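Search this site Enter keywords Go

7 min read

Progress report: Leltum Community Wardrobe
November 25, 2025

Hi Gerd,

You asked for "the short version, with the money in it," and I promise I tried. It got long anyway. Grab a coffee!

First the number you'll want for your board: we've handed out 2,827 pieces of clothing since the grant started in January. That's everything from baby socks to one very grand wool overcoat that three different people tried on before it went home with a retired bus driver (it fit him like it had been cut for him, and he wore it out the door in eighty-degree weather). We promised you 1,000 pieces for the whole year, so I'd say we guessed low. Part of that is school uniforms, which I'll get to, and part is that the Gorken Street store is on two bus lines and our old place was on none.

So, the move. You'll remember that the lease was the big question mark last time I wrote. We signed it, we painted, and we opened nine days later than planned on account of the back door, which wouldn't lock. The landlord paid for the new lock after only four emails. Rent is what we budgeted. Heat is not! The building holds warmth like a colander, and I've moved the leftover paint money over to the gas bill, as you said I could. If it's a cold winter that won't stretch all the way to spring, and I'd rather tell you now than in the middle of it.

Uniforms. We knew there'd be a rush before school started, and we got the rush, but what we hadn't figured on was the second one in October, when the kids had all grown or lost their sweaters or ripped the knees out of their pants. We ran out of navy pants in the middle sizes twice. I bought a batch from Plultar at their end-of-season price (receipt is in the folder, third tab) and those were gone inside two weeks. Next year I'd like to hold back a portion of the uniform money for fall instead of spending the whole pot in summer. Let me know if that needs a form or if an email is fine.

The mending table has been the nice surprise of the year. We put it in the proposal almost as an afterthought, a small line with a sewing machine and some thread, and now it's the busiest corner of the store. People bring in a coat with a dead zipper or a skirt with the hem hanging down and sit and learn to fix it themselves, with somebody next to them to help with the scary bits. Zippers are the scary bits. We ran beginner evenings all through spring and summer and the waiting list for the next round is already longer than the table. Patience has been harder to come by than thread, mostly mine, mostly with the old Reuter machine that eats its own bobbin every time someone sews faster than a crawl. I had it serviced. It was better for a week. I'd love to replace it, and a decent used one runs $400, so please look for that in the request at the end.

What hasn't gone so well: the men's rack. We get mountains of women's tops and hardly any men's work clothes, and work clothes are what people ask for at the counter. I put up signs, I begged at the church sale, I wrote to two uniform rental places and heard back from neither. We've had steel-toe boots come in so rarely that I keep a list of sizes by the phone and call people when a pair shows up. If anyone on your side knows a company that changes out its workwear every year, please, please pass my name along.

The other sore spot is sorting. Donations come in faster than we can get them checked, and for most of September the back room was bags up to my shoulder. I've cut drop-off hours down to mornings only. There was grumbling, but the bags have shrunk and we're finding the stained stuff before it gets anywhere near the racks, which wasn't always true in summer (sorry again to the lady with the blazer).

We also changed how we hang things. Pants and skirts used to be folded on shelves, and by noon the shelves looked like a dog had slept on them. Now as much as possible goes up on clips, darks together, sizes marked at the end of each rail. Folks go through a rail much faster than a shelf, and they put things back! I wish I'd done it the first week.
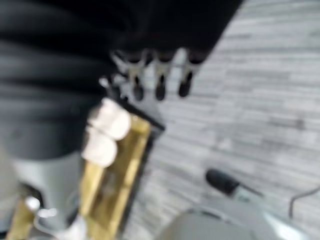
Lutz Rathjen wrote in our comments book that he'd been coming in since we opened, that the new rails saved his knees from all that crouching, and could we please stay open one evening a week for people who work days, even if it's only till seven. He added that he'd gladly swap a morning for it, and underneath, in bigger letters, that the changing room needs a hook.

The hook is up. The evening is harder, but he's right, and his isn't the only page in that book asking. I tried one late opening earlier this month without much advertising and we were busy until I turned the lights off. To do it every week I need paid cover for 3 hours, and there's no room for that in the current budget unless we drop a morning, as he says. I'm inclined to try the swap and see who complains.

Quick money summary, and the full sheet is attached as usual. Rent and insurance are on target. Heat is over. Uniforms are over by a little, and I covered it from the printing line, where I'd spent next to nothing. Mending supplies are under, mainly thanks to a very generous box of donated buttons that I expect to be buried with.

What I'm asking for:

Your okay to split the uniform money between summer and fall.
$400 for a used sewing machine.
A quick chat about heat before the next payment goes out.

I'm at the store most mornings if you want to come by, and the coffee's free but not good. Park around the back, the front spaces belong to the dentist and he does check.

Talk soon,
your very grateful grantee at Leltum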